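The robot open day at Kidmont

I went to the open day at Kidmont because a neighbor had a spare ticket and because I have been promised a robot housekeeper since I was in grade school. I'd like to see one before my knees give out. The company is called Posura, it rents half a floor in one of those buildings past the rail yard where every door needs a badge, and it says it is teaching robots to tidy up.

The email said doors at 10. They opened at half past. There was coffee, and there were name stickers, and there was a banner with the word "effortless" on it, which put me in a bad mood right away.

They took us through in groups of 20. My group had a couple of people who clearly worked in the business and kept asking about joint limits, a dad with two bored kids, and the rest of us, who wanted to see a robot pick up a sock. There was no sock. What we got first was a big screen and a man with a clicker.

Most of what Posura does, it seems, happens inside a computer. They have a simulator they call Flerow, where a made-up robot with two arms stands in a made-up room and practices on made-up furniture. The job that morning was a desk with drawers and some odds and ends on top. The robot is supposed to open a drawer, put something in it and close it again. We watched it from the robot's own point of view, so you look out over its body with an arm on each side, and I'll admit that was fun for a minute or two.

The rooms get shuffled, he told us. Different walls, different floor, different junk on the desk, so the robot doesn't learn one room by heart. I understand the logic. I also think whoever picks the colors has never had to live with them. An orange floor that looks like cracked stone, one navy wall, one gray one that could use a coat of paint, and then a nice mountain landscape hung up over the desk as if somebody's aunt had been by.

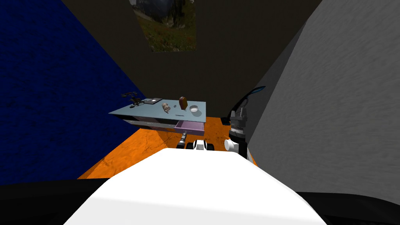
He said the policy (their word for the thing that decides what the arms do) gets the drawer task right 19 times out of 20. I asked what counts as right. It took him a while to get there, but "right" means the drawer ends up open past a certain point. Putting something in it is a separate task, with a separate number, and he didn't have that number with him. Closing it is a third one. So the 19 is for opening a drawer, in a room that doesn't exist, with no handle that sticks and no old takeout menus jammed in the back. My kitchen drawer has beaten me more often than that this month.

I asked about the physics too. Does a drawer in there weigh anything? Does it wobble? He said yes, they vary the weight and the friction, and one of the joint-limits people nodded as though this was a good answer. Maybe it was. I wrote it down and I still don't know what to do with it.

After that we went to see the real robot, which lives in a back room they call Dow. I never found out why. There was tape on the floor we weren't supposed to cross. No pictures in there, please, so you will have to take my word for it. It had two arms and a dresser in front of it, and a woman with a stop button in her hand who never took her eyes off it. I liked her. She was the only person all morning who looked like she expected something to go wrong.

It tried the top drawer 8 times while I was standing there. I kept a tally on the back of my name sticker. Five opened. Once it missed the handle and gripped air with great confidence, once it pulled so slowly that the dad took his kids to find the restroom and came back before it was over, and once she pressed the button before it got there. I asked her afterward why she'd stopped it and she said she didn't like the elbow. That's the most useful thing I heard in the building.

Five out of 8 is not terrible. I'm trying to be fair about this. A few years ago it might have been zero, and the arms did move more smoothly than I had pictured. What bothers me is that the slide with the 19 on it was up on the wall in big type when we came in, and it was still up when we left, and nothing on it said simulation. You had to ask. Most of my group didn't, and I heard one of them in the elevator telling someone on the phone that they've pretty much got it solved.

There was a sign-up sheet by the door for a home trial – no date, no price, just a box for your email. The sheet said they hope to place 100 units. I asked whether those would open drawers or put things away, and the young man at the table said it would depend on the household.

I didn't sign. I did take a second coffee for the road, and a pen, and when I got home I put the pen in the drawer. It took two tries because of the menus.

If they hold another one in the spring I'll probably go. I want to see what they've done about the elbow.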